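Last updated Mar 14, 2025
2 min read

Quick one, I have to be back in the room before lunch.

We're at 700 demos for the toaster oven set. Target is 2000. So. Not there. Elmarie Jacobs wants the first batch out to Prilgate in April and I said sure, fine, which was dumb of me.

Biggest time sink is not the recording, it's the sorting afterwards. I threw out 51 yesterday. Mostly hesitation, you go for the door, change your mind, go again. The model learns the dithering too. Ask me how I know.
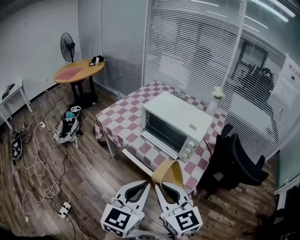 Handheld grippers, checkered tablecloth, the usual room. 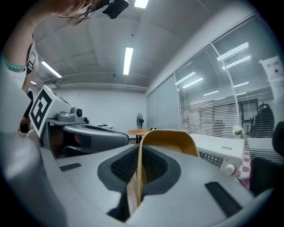 New rule from Eyerusalem Teshome: every 100 takes, swap operators. Everybody has a habit. Mine is coming in too low on the left. Hers is speed, she's so quick that Sana (our labeling tool) splits one take into two. Mixing us up seems to help, tho I only have one training run to go on so don't quote me.

Still to do:
- recalibrate after lunch
- write down the door start angles, properly this time
- ask Gashaw about teh disk space

More when the next run finishes.

3 comments · 12 shares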